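4.2 Where small things settle

The furniture in the Tirkent rooms was supplied by Frandsen under the name Flovo, and the brochure makes a good deal of its storage. There are cubbies over the desktop, cubbies up the side, an overhead cabinet with a curved front and a lower run of counter for whatever the cubbies have failed to catch. A household moving in with a modest number of small belongings could give each of them a compartment of its own and have several left over for guests.

Households do nothing of the sort. Across the 17 rooms in the study we logged 200 small objects (anything that could be lifted in one hand and had no plug in the wall at the time), and 166 of them were on a flat, open surface when we came in. The cubbies did badly. Participants spoke of them warmly and used them hardly at all, much as people speak of a rowing machine.

Our coding scheme has to cope with the fact that a desktop is a different sort of place in different parts. We divided it into a back strip, against the wall, and a front strip, within easy reach of somebody standing at the edge. Things in the back strip tend to be there to be looked at. Things in the front strip are there because a hand let go of them.
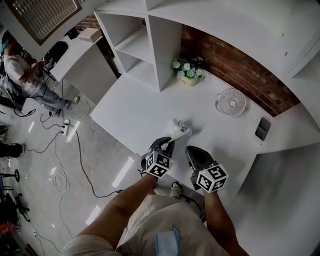 A pot of artificial flowers is the clearest case of a back-strip object. It needs no water, no light and no attention, and it could live quite happily on top of a cabinet, yet we met it again and again at desk height, well back, where it takes up the one patch of desktop that is awkward to write on anyway. Laxdal (2022) calls such objects "sitting tenants". Halldóra Laxdal also made the first pass of our coding, and it is to her that we owe the rule that flowers are to be logged as flowers, whether or not they have ever been alive.

Desk fans gave more trouble. A small fan is bought for the front strip and drifts. It may be stood up in use, laid on its back with the grille to the ceiling, or propped somewhere between the two, and the coders could not at first agree on whether a fan lying down was stored or simply resting. After a long exchange of notes in March we settled on "parked", which covers both and commits us to nothing. Packets of tissues were coded as front-strip objects wherever they lay, a decision one reviewer of an earlier draft described as circular. We have kept it.

Figure 4. A white desk-and-shelf unit against a brick wall, with the square cubbies above the desktop empty. Tissues near the front edge; flowers in the back strip; fan flat on the desktop, coded "parked".

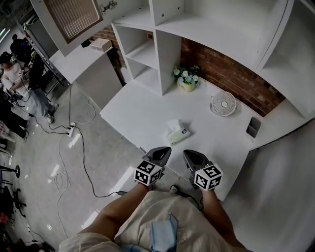
4.3 Wrappers, packets and other thin plastic

Soft plastic deserves a heading to itself, if only for the hours it cost us. A packet of tissues is a belonging. The same packet with nothing in it is rubbish, and at some point between the two it belongs to a class of thing that people are willing to neither use nor throw away. Our participants kept these on the desk, on the seat and, in 8 rooms, in the bin, where we had expected to find all of them.

The difficulty for the coder is that thin plastic has no settled shape. A mug is a mug from any side. A crumpled bag can pass for a wrapper, a glove or a small cloud, and a scrap of printed label is often the only thing that gives it away. We told coders to write down the label colour first and argue later. Where no agreement was reached the entry reads "plastic, soft", and there are more of these entries than we would like.

Seating is the natural home of soft plastic. Upholstery has folds and gaps, and some of it has openings whose purpose the owner may be unable to give. Whatever the designer had in mind for such an opening, it will be treated sooner or later as a bin. We therefore log an opening in a soft surface as a third kind of place, besides the open surface and the compartment, and call it a "pocket".

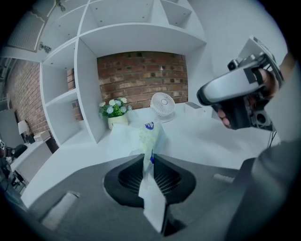

Pockets spoil the tidy contrast between open surfaces and compartments on which our first plan of analysis rested. They are compartments in every respect that Frandsen would recognise, having sides and an inside, and yet people put things in them without a second thought, while a row of square white cubbies stands unfilled a short reach away. The Astavex storage scale, which scores a compartment by volume and height from the floor, rates the cubbies far above any hole in a cushion. It has no item for how little effort it takes to stuff something downwards.

We make no strong claim from this. The rooms were few, the furniture was all of one make, and the occupants knew that we were coming, so that some of what we recorded as settled had probably been put there that morning. Section 5 returns to the cubbies and to the two participants who did fill them, one with jigsaw puzzles and the other with smaller boxes.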